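Print this page | E-mail this page

Filed under: Workshop Gallery > Robots > Care & Repair

October 12, 2019 — by Natsumi Yokoyama

Our Holub floor-washing robot has been running for 759 hours now, and it has earned a proper service. Bastian Ehlers and I cleaned out its tanks, changed both squeegees and gave the suction hose a long overdue rinse. Anyone who looks after one of these machines knows how much of the job is really carrying water back and forth, so I've let the bathroom have its share of the gallery!

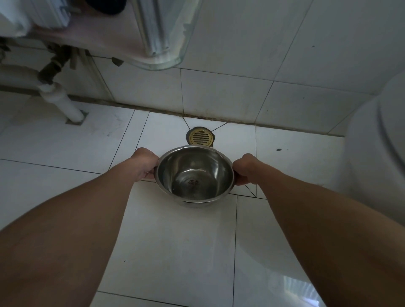

2 min read

Down at the floor drain with the steel bowl, held low over the white tiles. Our rule is that rinse water from the Holub goes down a floor drain and never into a basin — the grit it picks up is terrible for small traps. The dirty tank gets 4 rinses, and the filter basket sits for 20 minutes in warm water before anyone takes a brush to it.

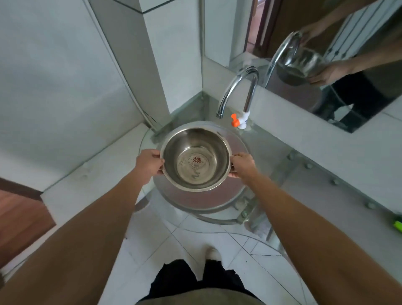 The steel bowl over the glass basin, red double-happiness character and all.

Clean water for the fresh tank comes from the tap, and Bastian likes to add it a little at a time with the lid off, watching the float. After that the squeegees go back on, rear one first, and the robot returns to its dock for a full charge. Next month I'll try to show the brush motor.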